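Re: Cirel edging strip, is it worth the money?

drodders8
I doubt it. We put the same sort down in September and I still rake stones out of the lawn every week. What does yours look like?

Wahyudi Latuheru
Judge for yourselves.

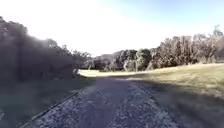
Gravel path with the edging on the left, looking towards the bend.

Posted January 27, 2022

drodders8
Grass side looks tidy, I'll give you that. But those lighter bands running up the gravel look like ruts to me. Edging won't cure that. What's underneath?

Wahyudi Latuheru
Roughly 3 inches of hardcore, or so the invoice says. £466 for the strip alone.

mossgatherer
Disagree with drodders. Any gravel path packs down where it gets used. Rake it over and stop fretting.

drodders8
Rake it over and it'll be back in a month. £466 for a lip that low? Not convinced.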